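Derent – inventaire de recettes de badigeon et d'enduit à la chaux

Derent est un fichier de recettes relevées dans des carnets de chantier et des notes d'artisans. Le jeu contient 2,181 lignes, une par recette, au format CSV encodé en UTF-8. Le séparateur est le point-virgule.

Les carnets ont été transcrits par Noémi Farkas et relus par Eglė Luik. Les quantités sont laissées dans l'unité d'origine (seau, pelle, litre) et une colonne à part donne la conversion quand elle est possible. 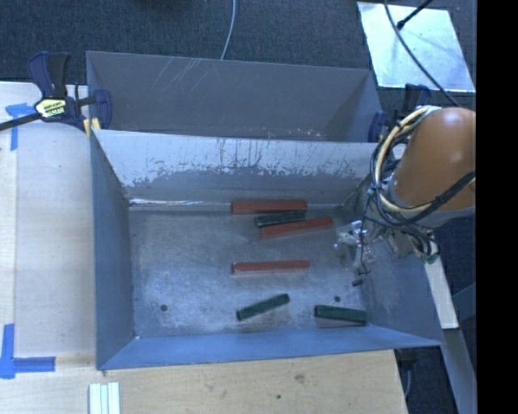
Les pigments sont notés sous leur nom de carnet. « Terre rouge » peut donc désigner plusieurs produits – le champ pigment_norm propose un regroupement, à utiliser avec prudence.

Colonnes principales

id : identifiant de la recette
carnet : code du carnet source
liant : chaux aérienne, chaux hydraulique ou mélange
pigment, pigment_norm : nom relevé, nom regroupé
couches : nombre de couches prescrit
sechage_j : délai en jours avant la couche suivante, 28 au maximum

Limites connues

Cinq carnets n'indiquent pas le type de chaux ; le champ liant y est vide. Les recettes du fonds Altemetti sont souvent incomplètes et les dosages en adjuvants (caséine, savon, alun) y manquent presque toujours.
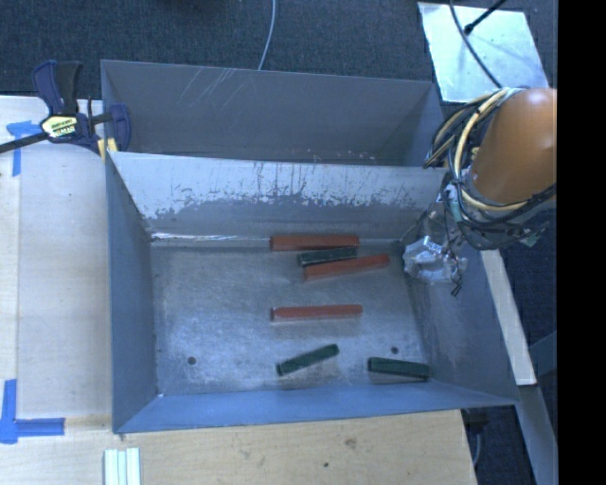 Installation

Décompresser l'archive et ouvrir recettes.csv. Le script verif.py signale les lignes sans unité et demande Python 3.

Contact

Corrections et ajouts : Ildikó Pálfi, de préférence avec le code du carnet et le numéro de page.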